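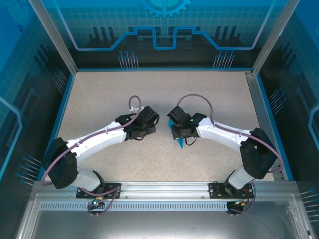 Visit to the Kunport water treatment works, August

The works at Kunport opened its gates to visitors for one afternoon in August. Groups were limited to 12 and the tour started at the intake, where river water passes a coarse bar screen and then a finer band screen. Paraschiva Nistor, the process engineer, led our group and answered questions at each stop.

The site was built by Symonenko to replace the older plant at Tunach, which now serves only as a pumping station. Water is lifted from the intake through a main 798 metres long to the flash mixers. Coagulant is dosed there, and the flow is split between 4 clarifiers. One was drained for work on the scraper, so we could look down at the floor slope and the sludge hopper, normally under 5 metres of water.

The filter hall was the loudest part of the tour. The beds are sand over gravel, washed with air first and then with water. Washing is started by head loss or by the clock, whichever comes first. A wash was run for us with the gallery lights on. The dirty water goes to a holding tank and is returned to the inlet after settling.

Disinfection is by hypochlorite made on site from brine. The contact tank is baffled and holds up to 2000 cubic metres. We were not taken inside the dosing room, but the Fultura control panel can be read through the window in the door. Residual chlorine is logged at the tank outlet and again at the site boundary.

The tour ended at the sample taps. Turbidity readings for raw, settled and filtered water were chalked on a board beside the sink. Sturdy shoes are needed, as the steps to the filter gallery are open mesh. Parking is by the lower gate.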